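When the owner of Oláh talks about the big white room on the upper floor in Eltstead, she starts with the ceiling, and it takes her a good while to get down to the floor. I had come to ask how a person goes about setting up a workroom in an old building, and before I had my coat off she was already telling me about beams.

"Everybody looks at the floor first," she told me, "and I did too, I was down on my knees with a tape measure like all the rest of them. Then I lay down flat on my back to rest for a minute, and that was when I fell in love with the place. All that height! I thought, well, you can breathe in here."

She signed the lease in February, after looking at two other rooms over in Tustside that were cheaper and, in her words, "about as cheerful as the inside of a shoe." The Eltstead room had been a storeroom for a carpet seller, and the ceiling then was a sort of tea color. She painted it herself over 3 long weekends, with a roller on a pole and a scarf around her hair, and she still has opinions about the pole.

"Buy the good one," she said. "Mine bent. I did the whole of the big beam with a bent pole, and if I'd had any sense I would have driven back to Avbridge and gotten another. My neck has only just forgiven me."
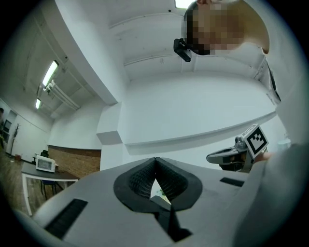
I asked her why white, and why so much of it, and she laughed and said she had tried to talk herself into something more interesting. She had cards of pale green and a very soft yellow taped up for weeks. In the end she kept coming back to the plain white, for the beam as well as the flat panels, and she likes that you can still make out the seams and the thin ribs between them.

"Somebody offered to cover all of that over and make it smooth," she said. "It was going to be 230 dollars just for the one side, and I thought, what for? I like to see how a room is put together. My grandmother's kitchen had lines like that overhead and I used to follow them with my eyes while the soup cooked."

The lights gave her more trouble than the paint. The first ones she tried hummed, and the second set made everyone look, she said, as though they were coming down with something. The bright panels she settled on are the ones she wishes she had bought at the start, and she has kept the receipt in a drawer in case anyone asks, which people do.

She would still like to do something about the stairs (there are 71 of them, and she says every delivery driver in town has told her so). A bench on the landing is the plan for now. She has seen one she likes at a yard in Avbridge, and she is going back on Saturday's errand run, or the one after, to find out whether it will go around the corner by the second door.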